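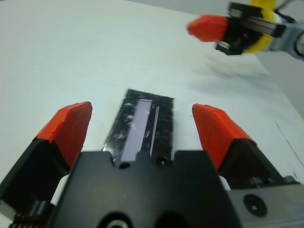 Week 6: Can two arms do a table chore yet?

Course notes, Machines at Work
Dinesh Kotian

Reading before class: Kotian, section 2 of the course pack. Bring your chore sheet from last week.

1. Where we left off

Last week we split household work into three kinds: moving things, changing things (cutting, wiping, folding) and checking things. Most of what a family calls tidying up is moving. It is also the kind that machines are closest to doing.

2. The hold

Look at the fingertips first. They are red-orange wedges on black fingers, and a flat black object sits between them, longer than it is wide. A flat, stiff item like this one is a fair first test. It does not sag, and its long sides give two jaws something to close on. A dish towel or a bag of rice gives them much less.

Write down what the arm needs to know before it closes its jaws:
- where the object is
- which way the long side points
- how far apart to open
- how hard to squeeze

A person does all four without thinking. Each one is a separate way for a machine to fail.

3. The second arm

There is a second gripper at the far right corner of the table. Two arms matter for any chore where one hand holds and the other works: opening a jar, sorting mail, putting a lid on a box. They also bring a new problem, which is keeping out of each other's way. Joseph, the planning program we use in lab, handles this by letting one arm wait until the other has cleared the middle. It is safe and slow.

4. How slow is slow?

Take the worked case from the course pack. A person clears a desk in 60 seconds. The arm pair takes 460 seconds for the same desk and needs help 2 times. For a home, the time may be fine if you are out of the house. The help is the real cost, as somebody has to be there to give it.

On a shop floor it is the other way around. The Disach packing line in our case study has a worker nearby all shift, so a call for help is cheap, but every extra second holds up the next box.

5. So, yet?

For stiff items on a clear, plain table: close. For a kitchen drawer: no. Nektarios Dimitriou will argue the other side in his guest talk in June, so have questions ready.

For next class

Pick one chore from your sheet. List every grasp in it and mark the ones that need two hands. One page, typed.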